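Plendenon Bench Arm: four weeks with a very patient colleague

Our refurbishing shop at Jidthorpe takes in office computers that other people have grown tired of, strips them, tests them and sells them on. It is dull work, and the people who do it well tend to leave. So when Mineck offered us the Plendenon arm on a four-week trial, at 800 a month with the stand included, I signed before anyone could talk me out of it.

Setting it up took Onni Hirvonen most of a morning and used up all his good temper. The manual runs to 261 pages. The section on memory modules is two paragraphs, one of which is a warning.

I should say what I wanted from it. Memory is a lovely test of a machine, being a job that any bored teenager can learn before lunch: open the catches, lift the stick straight up, put another in the right way round, press until it clicks. You need a fair bit of force and you need to know when to stop. People get this from their thumbs. The Plendenon has to get it from somewhere else.

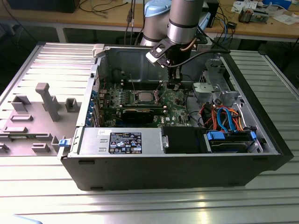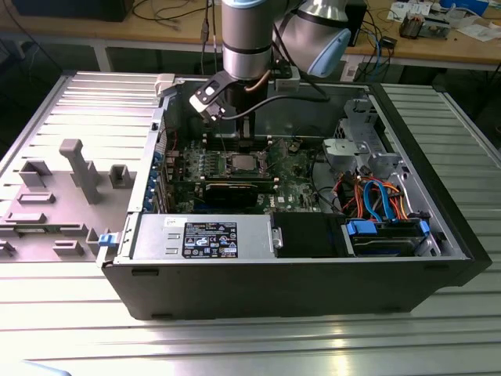
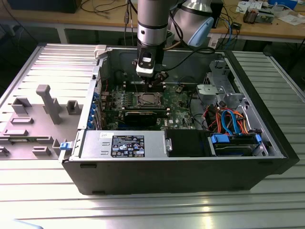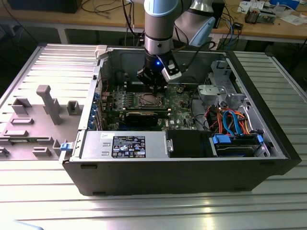
Side panel off, gripper down in the case over the board.

Over the trial we gave it 1,408 attempts at seating a module, and it failed 59 of them. Rukhsana Mengal, who has been doing this by hand since before I could spell motherboard, thought that was a shocking number. I thought it was rather good, and then I remembered that I don't have to deal with the failures. Most were half-seated sticks, one end home and the other sulking, and the arm reported every one of them as a success.

It is slow, too. Siiri Vuorinen could do a whole tower, wipe it down and complain about the radio while the arm was still making up its mind about its first slot. Against that, it was just as slow and just as careful at four in the afternoon, when the rest of us are neither.

Cables are its great weakness. A loom that has drifted an inch since the last machine is, to the Plendenon, a new and frightening country. Somebody has to tuck things out of the way first, and by then that somebody has a hand in the case anyway and might as well fit the memory.

The Brouwer we tried in May was quicker and a good deal rougher. Of the two I'd have this one back, for long runs of identical towers and nothing else. For mixed pallets, keep your people and buy them a better kettle.

Three stars. Mineck collect it on the last day of the month, and Rukhsana has offered to help carry it to the van.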